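July 24, 2022
Workshop notebook, textile side

Sunday, so the phone was quiet and I had the long table to myself until lunch. Two things to get through: the bedding pile, and Emil's question about the gold cord, which he has been asking since February and which I have been dodging since February. I dodged it a little less today.

First the pile. Everything that came back from Momdale is now out of the bags. I had planned to leave it folded and go through the tags only, but Rongrong was right, you can't judge a plush piece folded. The pile gets crushed along the folds and you end up writing "worn" next to something that only needed shaking. So I shook everything out of the back door (sorry to whoever parks there) and then spread the pieces one at a time and went over them with my hands, face side first, then the edges.

Order I worked in, so Nayeli can pick up from the same place: plain fleeces, then the printed cottons, then the plush ones. The fleeces went fast. I washed two of the cottons again because they still smelled of the storage unit, cold, short cycle, a half measure of the Flurik liquid. They are on the line now. If it rains before I get back to them somebody please bring them in!

The plush flower blanket took most of the morning and I'm not sorry, it is my favorite of the lot. White ground, mauve-pink flowers and leaves, those funny grey-lavender berries on their branch, and then the deep red border that goes in and out like a wave all the way along. I kept losing my place on the border. The little diamonds in the red make your eyes swim after a while, so I started going from one dip of the wave to the next and stopping there to write a note before moving on. Slow, but I trust the notes.
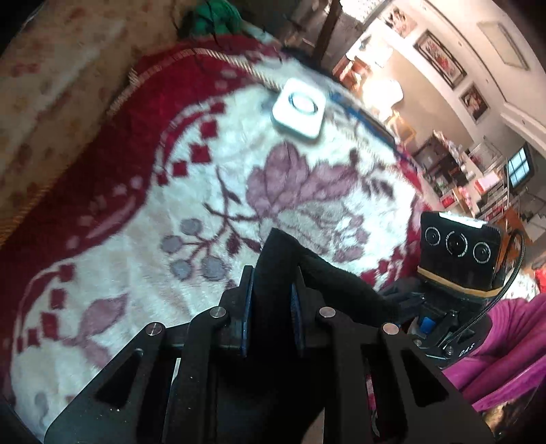

Flower blanket opened out, gold cord along the top of the red border.

The green and pink cloths are for the next round and don't belong to this one, please don't file them together the way we did last time. I'd like them looked at by daylight too. The window on that side gives good light until early afternoon, and after that everything red starts to look brown to me and I stop believing my own color notes.

Now the cord. Emil's question was whether the braided gold cord is sewn through the blanket or only caught to the surface. I turned back a hand's width of the edge and had a look with the loupe. The stitches go through. They're small, a slanting stitch, thread a shade yellower than the cord. I found one place where it had been gone over a second time in a different thread, a bit thicker, with a knot you can feel if you run a thumb along the back. Old repair, neat enough, leave it alone. I didn't unpick anything and I don't want anybody else to either, Emil, I mean you.

What I can't say is whether the cord will take a machine wash. It feels like rayon to me. Wilson thinks cotton with a metallic thread in it and he has handled more of this than I have. I snipped a tail end from the underside where it was already loose, less than a fingernail, and put it in a paper envelope in the sample drawer. Envelope 66. If Haris has time with the burn kit this week that would settle it. Until then: hand wash only, no wringing, dry flat.

Pile condition on the flower blanket: good over most of the white. A bit flattened toward one corner where I suspect it was sat on for years. I steamed a test patch there from the back, holding the steamer well off, and brushed it up with the soft brush while it was still warm. It came up nicely! Second patch I got impatient, held the steamer too close, and it went slightly clumpy. It brushed out in the end but I had a bad five minutes. Note to self and to all: back side only, distance of a spread hand, and let the brush do the work.

One more thing on brushing. The new brush from Skála sheds. I picked bristles out of the white for a good while before I caught on. Went back to the old one with the cracked handle. I've put the new one in the box with the things to return, and would somebody remember to put the receipt in with it, I think it's in the blue folder.

Measurements I did not finish. I got the short side done twice and the two readings didn't agree, plush stretches if you so much as look at it, so I'm going to wait until there are two of us. Nayeli, can you spare half an hour on Tuesday? One person holds, one reads, no pulling.

Supplies, while I think of it. We are down to the last 24 of the big tissue sheets, and the flower blanket alone will want 6 if it gets rolled properly, which it should, I don't want to see it folded again. Wilson was going to ask Workamix if they'd do us a better price on the long tubes. The last quote was 528 for the lot including delivery and that seemed steep for cardboard.

Lunch at one, came back, lost the light earlier than I hoped. Wrote up the cottons, threaded the machine with white for the hem on the striped sheet, then found the bobbin was empty and took it as a sign to stop for the day.

Left to do: measure the flower blanket, burn test on envelope 66, start on the green and pink, hem the striped sheet. Line washing comes in tonight, I'll swing by after dinner unless Rongrong gets there first. The steamer is unplugged and drained. Key is on the hook.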